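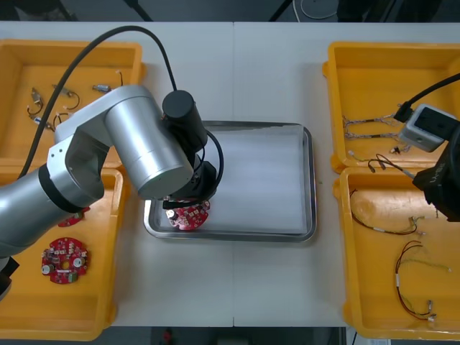
Yellow bins, steel tray, little red board.

I have been wanting to write about sorting parts for ages, because I love it more than almost any other part of this hobby! Four yellow bins, two on each side, and a steel tray in the middle with something flat and white lining the bottom. I can't tell you how happy that arrangement makes me.

The white liner is the bit I'd push on anyone. Small boards show up so well against it, and when a screw goes wandering you spot it in seconds (on my old brown desk I once lost one for 13 days). The rims on the tray are great too - raised and rounded, so things roll back in and your knuckles survive.

Cables get their own bin, always. Short ones, curly ones, the odd one with a white connector - I let them lie spread out on the bottom and never pile them up, so I can grab the one I want without pulling up a knot of six others.

Orysia Zakharchenko got me onto open bins with a wide lip, and I went home and emptied 60 tiny drawers that same night. Next up is labels, and I already have a roll picked out!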